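Thread: Wir kochen seit einem Jahr nach Haushaltsbuch. Ein paar Notizen dazu, weil nach dem letzten Post einige gefragt haben. 1/9

Ausgangslage: Haushalt mit 4 Personen, Wohnung in Hollenstein, ein Supermarkt zu Fuß, der Wochenmarkt mit dem Rad. Im September letzten Jahres habe ich angefangen, jeden Kassenzettel abzutippen. Erst in eine Tabelle, später in Promden. 2/9

Die App kann nicht viel. Man trägt Betrag, Laden und Warengruppe ein. Es gibt keine Diagramme, dafür einen sauberen Export. Zandovance hatte ich vorher, da war mir die Werbung zu viel. 3/9

Inzwischen sind 2986 Einträge drin. Das meiste sind Kleinigkeiten: Hefe, Petersilie, noch mal Milch. Die kleinen Einkäufe zwischendurch machen bei uns mehr aus als der große am Samstag. 4/9

Größte Überraschung waren die Getränke. Im teuersten Monat mehr als 145 Euro, und das ohne Wein. Seitdem trinken wir Leitungswasser und kaufen Saft nur noch für den Besuch. 5/9 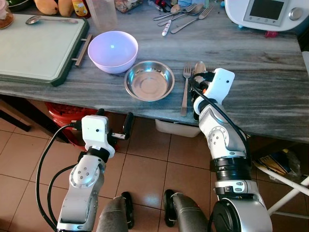

Kacper Kurek schreibt mir dazu, dass er das Abtippen nach drei Wochen aufgegeben hat und seitdem nur noch bar zahlt: ein Umschlag pro Woche, und wenn er leer ist, gibt es Nudeln. Die Warengruppen findet er überflüssig. 6/9

Kann ich verstehen. Für mich wäre das nichts, ich will wissen, wohin das Geld geht. Ohne Warengruppen hätte ich das mit den Getränken nie gemerkt. Käse ist übrigens Platz zwei, daran ändern wir nichts. 7/9

Was sich beim Kochen geändert hat: Linsen, Graupen und Kohl kommen öfter auf den Tisch, Fleisch meistens am Wochenende. Reste werden am nächsten Tag Suppe oder Pfanne. Den Wochenplan schreibe ich freitags, aber nur für fünf Tage. Sieben hat nie geklappt. 8/9

Das Rezept für die Graupensuppe kommt separat, ich muss die Mengen erst noch aufschreiben. Wer die leere Tabelle haben will, schickt mir eine Nachricht. Läuft in jedem normalen Tabellenprogramm. 9/9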